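ok dresser top / vanity table reset thread. been putting this off since August

1/ so the rule I set myself: one cup. every comb, stick, brush thing I own either fits in the one cup or it goes in a drawer or it goes out. no second cup

2/ sheet down on the table first. pale one, old, don't care what gets on it. then the cup, then start sorting

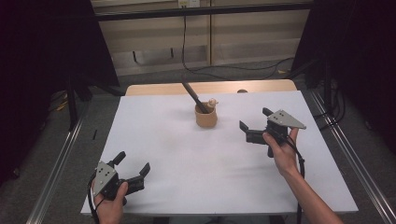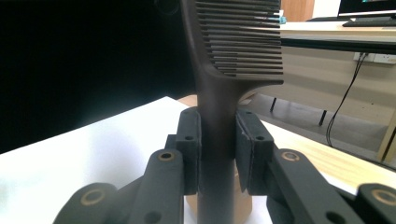
the cup on its sheet, then the brown comb up close

3/ love that cup. plain tan, rim a bit uneven. got it at the Clulell market, paid 2 dollars, the guy wanted to wrap it and I said no and then carried it in my coat pocket all day

4/ combs. WHY do I have so many combs. the dark brown one stays, fine teeth, long round handle, stands up nice in a cup. the rest were hotel combs and one from Nistor that snags

5/ washing combs if you've never: warm water, squirt of dish soap, 20 minutes, old toothbrush between the teeth. go along the teeth not across. rinse. dry flat on a towel. dont do this with wood ones, they swell

6/ someone asked about wood ones. damp cloth, tiny bit of oil, wipe it off again. thats it

7/ tall stuff in a light cup = tips over. learned this at 6am with the whole lot going behind the radiator. fix is a handful of clean gravel or dry rice in the bottom. I use aquarium gravel, there was half a bag left under the sink

8/ rice gets gross in a bathroom btw. steamy. gravel

9/ hair ties: do not go in the cup. I tried. they sink and you never see them agian. mine are on a shower curtain ring now, hung on the drawer knob. bobby pins in a mint tin

10/ counted everything before I started bc I wanted a number to be embarrassed by. 62 things. for ONE head

11/ kept: brown comb, round brush, tail comb, the little brush for edges, scissors. that's the list. scissors live in the drawer bc of the cat

12/ bought a Gredotton drawer tray last year thinking it would solve this. slots too short for anything with a handle!! it holds batteries now. very good at batteries

13/ replying to a few of you: no I'm not getting the Bivora acrylic tower. yes it spins. I know it spins. it has room for like 1,000 things and I would fill it

14/ toss pile went: cracked ones in the trash, decent brushes washed and bagged for the shelter box, they said unopened combs only so check with yours first, brushes were ok

15/ next is the tabletop itself. when the sheet comes off I want to do the bare part with soap and a soft cloth, there's a hairspray ring somewhere that I've been ignoring. rubbing alcohol on a cotton pad works on hairspray but test a corner, it can take the finish off

16/ will post the drawer when its done. it's bad in there. if you have a trick for old nail polish that leaked and glued itself to the liner pls tell me, I've already tried peeling

20th March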